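Building a server teardown arm in a shared workshop (thread)

3 min read 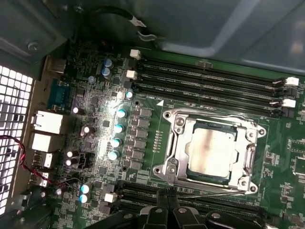 Gripper over the lower memory slots, CPU still in its socket.

1/ I've been building a small arm that takes old servers apart. The plan for this month is one job only: pull the memory and set it in a tray. Upper slots are done on this board. Lower bank is next.

2/ The arm is a kit from Steleo that I bought used. I replaced the base plate and two of the joint bearings. The controller is an Imar board running my own code. Everything else is printed or cut in the workshop.

3/ The fingers are version 6. Versions 1 through 4 were too wide to get down between two sticks of memory. Version 5 fit but flexed, so it would close on the stick and then slide off the top when the arm lifted.

4/ Camera is down at the gripper. I tried one on a post over the bench first and the arm blocked its own view every time it reached in. At the wrist it sees what the fingers see.

5/ Glare is the main problem right now. You can see it on the left, over the capacitors by the power section. The socket side is fine. If the bright patch lands on a latch, the code loses the latch.

6/ Raquel Henriques suggested taping tracing paper over the lamp. I did that on the next run. It helped with the small bright spots and did very little for the big wash. Moving the lamp is probably the real fix, but it's bolted to a shelf that three of us use.

7/ For finding position I use the CPU socket. It's big, it's square, and the metal bracket looks the same from most angles. Once the code has the socket it works out where the slots should be and then looks for the white latches.

8/ Someone asked about the brown smear on the processor. Old thermal paste. I haven't cleaned it. The boards come in like that and I want the socket detection to work on dirty ones.

9/ Latches are harder than the memory. You have to push down and out, and the push is short. Too little and it springs back. Too much and you bend the board. Mathis Mallet lent me a force gauge and I set the limit from that.

10/ Numbers from the last batch, upper bank only: 60 tries, 11 failures. Most of the failures were a latch that didn't open all the way. I have the logs and will put them up when I've cleaned out the runs where I forgot to home the arm.

11/ Cables are the other thing. There's a red and black pair looping past the ports on this one. It's out of the way of the slots, so I left it. On the Le Goff cases the front panel wires run straight across the memory and I still move those by hand.

12/ Lionel Carré asked if it could do the CPU too. Not with these fingers. The load plate has a lever and the arm would need to hook it, and I don't want to start on that until the memory works on both banks.

13/ Parts list so far: arm kit, controller, wrist camera, two sets of spare fingers, a tray with foam strips, and a foot switch that cuts the motors. Get the foot switch before you get anything else.

14/ Next: slow down the approach to the lower bank and rerun with the lamp on the other side of the case. Loïc Aubert is printing a narrower finger tip for me. I'll add to this thread after I've tried it.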